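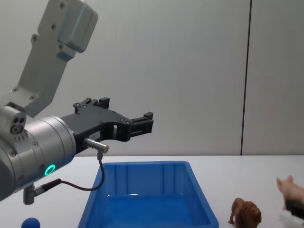
Pale worktop, June

Satin or matte for repainting a desk white?

Hazel Kasprzak

Hi all! I'm about to repaint an old pine desk (it's been a sticky honey color since before I got it) and I want a plain white top. I've already sanded with 80 and then 120, and I bought a quart of Skenus water-based enamel in satin. Then my sister-in-law came over and told me satin shows every fingerprint and I should take it back and get matte. Ugh.

I do a lot of writing at it, plus coffee, plus the cat. The store will swap the can as long as I don't open it, but it's a 20 minute drive each way, so I'd like to make up my mind before I go. Also, do I really need primer? The guy at the counter said yes, the label says "self-priming."
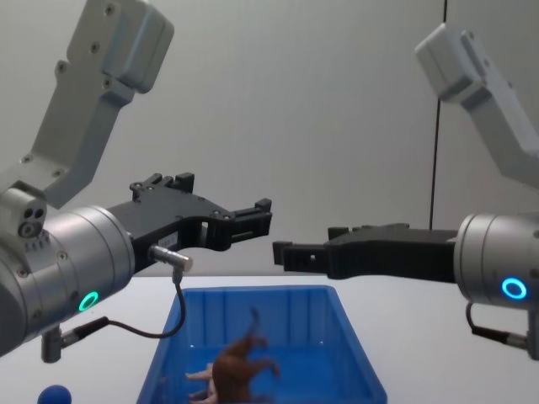 Sandamali Kumarasinghe

Keep the satin. I did my kitchen table in matte two years ago and it grabbed every pencil mark, and scrubbing just left shiny patches, so now it looks blotchy AND dirty. Satin wipes down with a damp rag.

And yes, prime it, whatever the label says! Pine knots bleed yellow right through white paint. Use a shellac-based primer, open a window, and give it a light sanding with 220 once it's dry. Two thin coats of paint after that, maybe three. Then the hard part: leave it alone. Dry to the touch is not cured. I put a mug down on day 8 and I still have the ring. The can should tell you how long, mine said three weeks.

Flurnlow

+1 for satin. I never prime and mine's fine, but it's maple, so who knows. Get a foam roller, brushes leave lines.
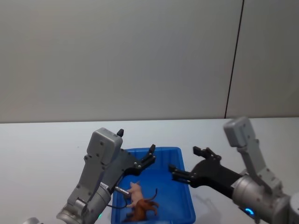

More in Painting and Finishes

Can I roll enamel over old varnish?
White trim turning yellow behind a door
How long does an opened can of shellac keep?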